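ok thread time. I've been threatening to write up the whole sourdough-less bread thing for weeks so here goes, while the oven heats

Background: I quit keeping a starter in March. Felt guilty for a day. Then I slept in on a Sunday for the first time in ages and the guilt went away

What I do now is a plain overnight dough. Flour, water, salt, a pinch of dry yeast. That's it, that's the recipe, you can mute me now if you want

For the people still here – amounts. 284 grams of water, which I know is a weird number. It's what my old chipped mug holds when it's full to the line where the glaze changes. I weighed it once and never looked back

Flour goes by feel after that. I want it shaggy and kind of ugly. If it looks like something you'd be proud of at this stage it's too dry

Salt: more than you think. I went years undersalting bread and blaming the flour. Every bag I bought, I blamed

Speaking of. Flour I've been using is Lakusum, the stoneground one in the paper sack. Smells great when you open it. Sack is a menace, the string closure never pulls the way it's suposed to and you end up hacking it open with scissors and there's flour on the cat

Before that I was on Nudier bread flour. Fine. Totally fine. Rises higher, tastes like less. If you're making sandwich loaves for kids get the Nudier and don't let me talk you out of it

Someone's going to ask so – no I don't knead it. Stir, cover, go to bed. In the morning fold it a few times with wet hands. 3 folds if I'm awake, one if I'm not. Can't taste the difference and neither could my sister when I tested her

Ok the oven part. My oven lies. Says it's there when it isn't. Got one of those little hanging thermometers and it was off by nearly 100 degrees at the start of the preheat beep. So now I ignore the beep completly and go fold laundry

Pot with a lid. Any heavy pot. You do not need the fancy one. Mine came from the thrift place on Afolabi Street and the lid doesn't match and it makes the same bread

Lid on for the first stretch, lid off till it's darker than you're comfortable with. Then 10 more minutes. I mean it. Pale bread is a sad thing and so many of you are pulling it early

Then you wait. Worst part. It crackles at you. Cut it hot and the middle goes gummy and you'll say my recipe is bad when the problem was you

Stuff that went wrong, since I promised last time:
– forgot salt. twice
– used the warm setting to proof, forgot, preheated on top of it with a tea towel inside. don't
– scored it with a butter knife, looked like it lost a fight

Also the rye phase. We don't need to go over the rye phase. It was dense and I ate all of it out of spite

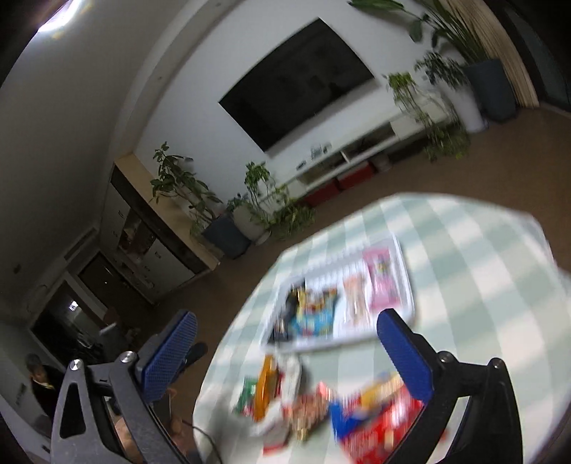

Butter opinions now. Soft, salted, and way too much of it. Cold butter tears the crumb and I will not be polite about this at someone else's house. Bread goes straight on the table at ours, no board, no plate, and a round table is great for it because everyone can reach the loaf. The green and white checks on the cloth hide crumbs pretty well too, though you still have to shake it off the back step after. I like a cloth you can just throw in the wash. Anyway – salted. Soft. Leave it out overnight next to the dough

Jam people: the Grurkuton plum one if your store has it. Mine only gets it in sometimes and it's always on the bottom shelf behind the marmalade. I buy two when I see it. The apricot is too sweet, skip

Storage. Cut side down on the counter, day one. Day two it's toast bread. Day three it's croutons or soup. If it makes it to day four you have a smaller family than me

Freezing works ok. Slice it FIRST. I have stood there at 6 am trying to get a bread knife through a frozen loaf and it's a good way to lose a thumb

Questions I already know are coming: yes whole wheat works, swap in a third and add a splash more water. No I haven't tried it with spelt. Yes you can leave it in the fridge two nights, tastes better even, just smells a bit like beer when you open it

Oven's hot, the real hot, not the beep. Going in. Will post the crust later if I don't forget

edit: forgot to say flour the bottom of the pot or use parchment. I've chiseled a loaf out with a spatula before and it's not a nice way to spend an evening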